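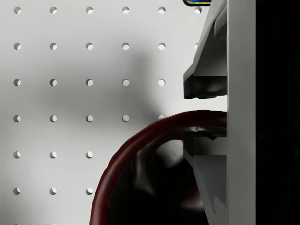

Gripper's-eye view in the sim: white pegboard, red rim, two gray fingers.

412 shares | 8 comments

Posted 8/19/21

Hi again from the back corner of the shared workshop! If you're new, I'm building a small arm at my own bench, and Boonsong Khunthong (next bench over, owner of every good hex key in the building) helps with the wiring when I get stuck. I named the arm Pralter. The real one is still in pieces, so this gallery is all about the simulated version, and there's only one render in it so far. More lines than pictures this time, sorry not sorry.

I love how close you get from this view. The red thing is so near that all you get is a big glossy curve with a very dark inside, and the fingers come in from the right with a gap between them. The pegboard took me 2 evenings, mostly because I wanted real depth in the holes, and I'm so happy with that little crescent of shading on each one!

The shadow is my next job. I like that it's soft, but it's a big gray blob over the middle of the board and I think I can get it tidier with a different light. I've been saving every setting in a text file called Rodberg (long story, it was a typo for something else) and it's up to 1,385 lines, most of them lights.

Fingers! Both are chunky blocks with beveled faces, and I went back and forth on the bevels for ages. Nipon Kaewkla wants me to make them slimmer before I print the real pair. I'm leaning toward keeping the shape and shaving a bit off the flat underside of the top one. My first test print took 90 minutes and came off the bed with a corner lifted, so I'm trying a brim next.

Still to do: mount the shoulder motor, redo the cable run, and pick a color for the base (I want orange, Boonsong wants anything else). The printed fingers should be on the arm in September, and I'll add pictures to this page when they are.

Share this gallery | Leave a comment (8)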